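보충제 보관·판매대 점검표 (헬스장 비치용)
점검일: 2019년 2월 27일
점검자: Celeste Jara
대상: Figueroa 체육관 1층

1. 운동 전 부스터 성분표 확인
결과: 보완 필요
의견: Trallex 분말은 성분표 절반이 "독점 배합"이다. 무엇을 독점했는지는 판매 직원도 모른다. 카페인 함량을 서면으로 받을 때까지 진열 보류. 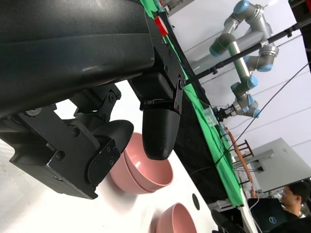
2. 유통기한
결과: 부적합
의견: 작년 12월에 끝난 Pusach 단백질 바가 2상자 나왔다. "더 단단해서 씹는 맛이 있다"는 직원 의견은 접수만 했다. 당일 폐기.

3. 계량 스푼
결과: 보완 필요
의견: 통마다 스푼 크기가 다른데 회원들은 전부 "한 스푼"으로 통일해서 먹는다. 제품별로 그램 수를 적어 붙일 것.

4. 시음대 표면과 주변
결과: 적합
의견: 닦는 주기를 적는 칸이 생겼다. 서명이 한 달 치 모두 같은 펜, 같은 기울기인 점은 다음 점검 때 물어보겠다.

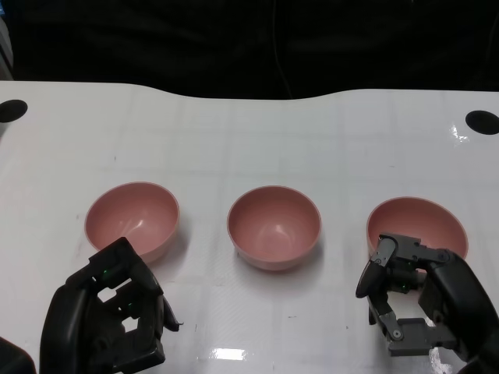 흰색 테이블 상판과 어두운 배경

5. 광고 문구
결과: 부적합
의견: "마시면 20분 만에 다른 사람" 포스터 철거. 근거 자료를 요청했더니 같은 포스터의 축소판을 보내왔다. Homeck 전단 1,432장도 같은 문구라 배포 중지.

6. 이상 반응 기록부
결과: 보완 필요
의견: 141쪽짜리 두꺼운 장부인데 첫 쪽에 "가슴 두근거림, 본인은 좋았다고 함" 한 줄뿐이다.
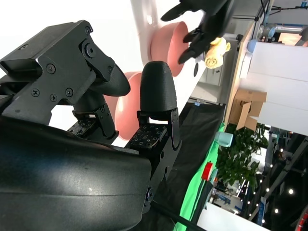
날짜, 제품명, 섭취량, 증상이 지속된 시간을 쓰는 칸을 새로 만들 것. 본인이 좋았다고 해도 적는다.

7. 복용 중인 약 확인 안내문
결과: 부적합
의견: 있기는 하다. 정수기 뒤에. 계산대 앞으로 옮길 것.

재점검 전까지 2번과 5번 조치 내역 제출.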